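Cliltley Owners Board > Older Models > Engine and Fuel

Topic: Carburetor rebuild or replace on my Thygesen sedan?

kerosene_blue
2 May 2022
Hello all. I have read this board for a long time but this is my first topic, so please excuse me if it was asked before. I did search.

My car is a Thygesen four-door with the straight six and the two-barrel carburetor. I bought it in December from the second owner. It starts well in the morning, but after a drive, if I stop for fuel and come back after five minutes, it does not want to start. I must hold the pedal to the floor and crank for a long time. When it finally runs, it smells strongly of gasoline and it shakes until I drive away.

I have already changed the plugs, the cap and the fuel filter. The choke opens fully when warm, I checked with the air cleaner off.

Now I have two choices. One is a rebuild kit, 30 dollars. The other is a new carburetor from Stekine, which costs 400 dollars with shipping. I have never opened a carburetor in my life. What would you do in my place?

oldsix_garage
Rebuild it. What you describe is fuel boiling in the bowl and dripping into the intake after you shut off. Every one of these does it a little. Yours does it a lot, so I would look at the float level and the needle and seat first. Both are covered by the kit.

400 for the Stekine is a lot of money for a part that will sit on the same hot manifold.

rustbelt_ray
I don't agree with the above. I had a rebuilt original on mine and the throttle shaft was so loose you could wiggle it with a finger. A kit does not fix a worn shaft. I put on the Stekine and never touched it again. Sometimes you pay and you are finished.

oldsix_garage
Ray, he said nothing about a loose shaft. He said hot start. A worn shaft gives you a bad idle all the time, hot or cold.

kerosene_blue
Thank you both. I tried to move the shaft tonight with the linkage off. It moves a very little bit, maybe like a door hinge that is not new. I don't know if this is too much. The idle is smooth when I start in the morning, and also after a long drive if I don't switch off.

pushrod_pete
A little is fine. If the idle is smooth your shaft is fine.

Is the thick spacer still under the carburetor? There should be a hard one between it and the manifold, with a thin gasket on each side. Previous owners leave it out when they fit the wrong air cleaner and the hood does not close. Without it you will boil fuel all summer, with an old carburetor or a new one.

kerosene_blue
Pete, I looked with a flashlight and I see only one thin gasket. Nothing thick. So I think it is missing! The air cleaner is also not original, it is a chrome one and quite tall.

pushrod_pete
Well, there is half of your problem.

rustbelt_ray
Ok, I will give you the spacer. But I still would not spend a weekend on that kit if he never did one before. There are small check balls in there which will roll under the bench and you will never see them again.

kerosene_blue
I am not so afraid of small parts. My usual hobby is old computers, I take them apart, clean them and put them together again, and I have trays and labels for everything. A carburetor is new for me but the patience I already have, I hope.
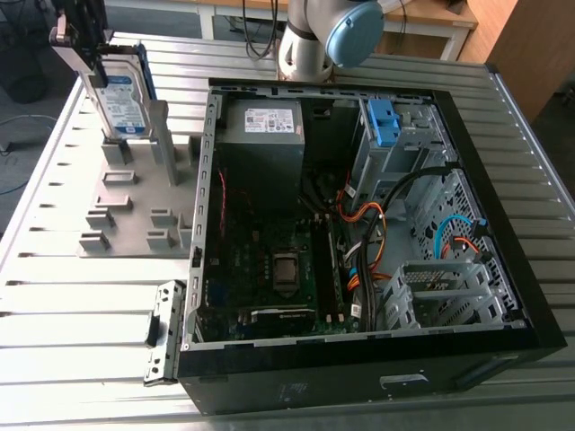
My bigger worry is the measuring. The sheet in the kit gives the float height for several versions, and I don't know which version is mine. There was a metal tag on one of the screws at some time, I think, but now there is only the screw. Is there another number somewhere on the body?

oldsix_garage
Yes, look on the edge of the base flange, on the side toward the fender. The number is stamped there, very shallow. Clean it with a brass brush and rub chalk over it. Then compare with the list in the factory manual and not with the kit sheet. The kit sheets mix up the early and the late ones.

mintgreen_wagon
Can I ask something in this topic? I have the same trouble on my wagon but mine has the Kerken electric fuel pump on it. Would too much pressure do the same thing?

oldsix_garage
Yes. The pump pushes the needle off the seat and the bowl fills too high. Put a gauge on the line before you buy anything. If the pressure is above what the manual says, you need a regulator.

rustbelt_ray
The Kerken pumps are good pumps. I have run one for years with no regulator.

oldsix_garage
With your Stekine, which has a different needle. On the original one I would not do it.

mintgreen_wagon
Thank you, I will borrow a gauge. Sorry for going off topic.

kerosene_blue
No problem for me, I am learning from it too.

Small report. I found the number with the chalk, exactly where you said. It is the late version. I ordered the kit, the spacer and two gaskets. I also asked the seller if longer studs are necessary and he did not know.

pushrod_pete
They are necessary if somebody cut yours or changed them for short ones. With the spacer and both gaskets on, you want the nut to go fully on with a couple of threads showing. If it does not, get the longer studs. Please don't try to save the short ones, the manifold threads will suffer.

And tighten the nuts a little at a time, from one side to the other. The base of that carburetor bends easily, and then you have a vacuum leak, and then you are here again with a new topic.

kerosene_blue
Understood. One more question about cleaning. Is it safe to leave the body in the strong cleaner for the night? A neighbor told me yes, but on the can they write 30 minutes.

rustbelt_ray
Follow the can. Take off everything rubber and plastic first. I left one in overnight and it came out dark gray and ugly, though it did work.

oldsix_garage
Ray and I agree on something, mark the calendar. Blow out every passage with air afterwards, and wear glasses when you do it.

kerosene_blue
Done, mostly. The float was set too high, you could see it without any tool. Inside the bowl there was a brown sand at the bottom, so I suppose the tank is also not very clean, but this is for another time. The studs were too short, so I wait for new ones now. The hood will not close with the chrome air cleaner and the spacer, I measured it. Does somebody have an original air cleaner for the six, with the lid? Paint is not important.

mintgreen_wagon
I may have one in the shed, from the parts car. The lid has a dent. I will send you a message when I find it.

pushrod_pete
If the wagon one has the snorkel pointing to the front it will fit. If it points to the side it hits the heater hose.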